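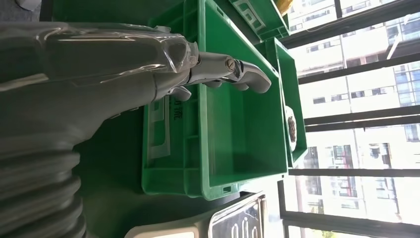 Trutis Trades In Its Cardboard: Crates and Sacks Get the Whole Back Room

Sorting business says goodbye to 3,000 boxes, and to most of its packing tape

FEBRUARY – Trutis, the sorting and packing business that has spent years apologizing for soggy cardboard, has moved its small-goods sorting over to green plastic crates and white woven sacks. The change took one very long evening and a good deal of pizza.

Under the new setup, loose items go into open crates, side by side, until a batch is complete. Bulk goods stay in sacks. Cardboard goes to the recycler, where a fair amount of it had been heading anyway, in pieces.

"We had 3,000 boxes and I believe I personally taped every one of them twice," said Saadet Dursun, who runs operations at Trutis. "A crate has a bottom. It had it when we bought it. I can't tell you how much time that saves."

The first order was for 80 crates, picked from the Nostulitz range after a trial in which the staff were invited to be rough with the samples and took up the invitation. The crates have ribbed walls and a handle cutout, so an empty one can be carried in one hand while the other holds a coffee. Trutis does not officially encourage this.

Sacks were a harder sell. They slump. They lean on one another. They pick up every smudge a floor has to offer and show it off on white fabric. Bepari, the supplier of dry goods that sends Trutis much of its bulk stock, has been shipping in woven sacks for years and politely declined to stop.

"Wing-sze wanted them all in crates too, and then she tried it," said Dursun, referring to floor lead Wing-sze Tse. "So now we have a sack corner."

The sack corner has rules, which are taped to the wall with some of the surviving tape. Big sacks go down first, printing is turned outward where possible, and anything small gets pulled clear before the next delivery lands. The last rule is newer than the others and is followed on most mornings.

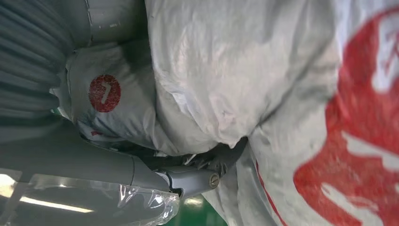

Do the sacks get reused?
Sound ones are shaken out and go back to the supplier. Torn ones are set aside for scrap, and the sack corner does not get a vote.

Trutis expects the new room to handle 2,000 items a day once everyone has stopped looking for the box cutter. A second room, now occupied by shelving that Nermin Yüksel in purchasing describes as "temporary since I got here," will follow when the shelving has somewhere to go.

Local shops with clean green crates they no longer want are welcome to bring them in before noon. Please empty them first.

Press contact: Firdevs Öztürkmen, Trutis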